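Home | Tickets | Facilities | Help
20 September 2020, by Thitima Chaimongkol

Ticket 300: pink armchair near the lockers, mark on the seat

I cleaned the seat with the Onasico foam and a yellow cloth. After 14 minutes I could still see the mark, so I made a second try with less foam.
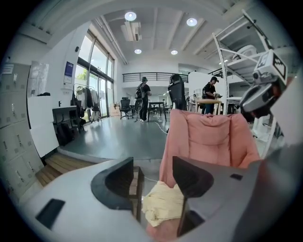 Pink armchair with the yellow cloth, lockers behind.

The foam goes into the stitched lines of the backrest and is difficult to take out. Please do not use it there. I have asked Evaristo Bautista if the Seris cleaner is safe for this fabric, as we have 2 bottles from May.

Reply from Evaristo: yes, but test it first on the back side, low down. Leave the chair free until Tuesday.

Status: open, waiting for test.

Last updated by T. Chaimongkol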